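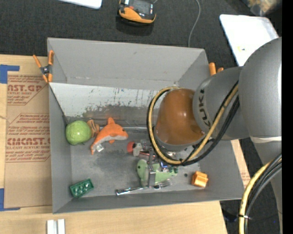 Elba Garrido asked whether the Bellby picking kit would cope with soft toys as well as hard ones, as the quote only mentions "mixed items." Oriana said the vendor lists both, but the 2000 picks in the brochure were all boxed goods.

**Kit review, Thursday**

- Trial at Vunside to run 5 more days. Plush and hard toys stay in the same bin.
- Domínguez quoted 39 per month for support -- phone only, no site visits to Leltuvville. Elba wants site visits priced separately.
- Gripper fingers are rated for 1000 hours. Spares not included.
- Agreed to log every missed pick by toy type.

**Actions**

Oriana Acuña: ask Domínguez for a revised quote with spares.
Elba: send the log sheet to Vunside before the next run.

Lease terms held over to July.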